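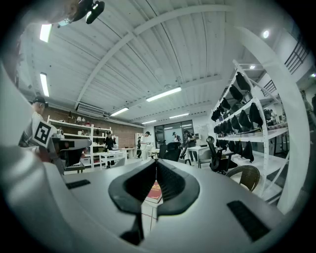 Selon Krystyna Jakubowski, un préhenseur tenu à la main ne devrait jamais être jugé sur le seul taux de réussite : il faudrait d'abord regarder ce que la caméra voit encore lorsque les doigts se referment. Cette remarque, formulée à la lecture de la première version du protocole, a conduit le groupe à modifier l'ordre des essais et à placer l'étude du champ visuel avant celle de la saisie.

Rapport de projet, novembre
Par Oliwia Wasilewska et Szymon Stępień

1. Objet

Le présent rapport rend compte de la comparaison de deux configurations de doigts, désignées A et B, montées sur un préhenseur portatif équipé d'une caméra grand-angle. Les essais se sont déroulés dans l'atelier de Flarholm, où plusieurs opérateurs travaillaient en même temps. La configuration A comporte des doigts courts à faible courbure ; la configuration B, des doigts longs et plus enveloppants.

2. Protocole

Chaque configuration a fait l'objet de 50 saisies, exécutées sur 14 objets de petite taille. L'opérateur partait d'une position de repos fixe, approchait l'objet, le soulevait et le déposait dans une zone délimitée. Une saisie était déclarée valide si l'objet restait maintenu jusqu'à la dépose. Les enregistrements ont été relus par Eugeniusz Kalinowski, qui n'avait pas participé aux manipulations.

3. Résultats

La configuration B a permis 48 saisies valides. La configuration A s'est révélée moins régulière, en particulier avec les objets plats, que les doigts courts tendaient à repousser avant le contact complet.

L'avantage s'inverse pour l'image. Les doigts longs occupent une part importante des bords du champ et masquent la zone latérale pendant l'approche. La forte distorsion de l'objectif accentue cet effet. L'éclairage du plafond a par ailleurs perturbé l'exposition lorsque l'outil était incliné vers le haut ; les séquences concernées ont été conservées, mais exclues du calcul de position.

4. Limites

Les opérateurs n'avaient pas tous la même expérience de l'outil, et l'ordre de passage des configurations n'a pas été tiré au sort. La raideur des doigts n'a pas été mesurée séparément. Il conviendra de reprendre les essais sur objets plats avec un jeu de doigts de longueur intermédiaire, dont les plans ont été remis à Wanda Żak pour vérification.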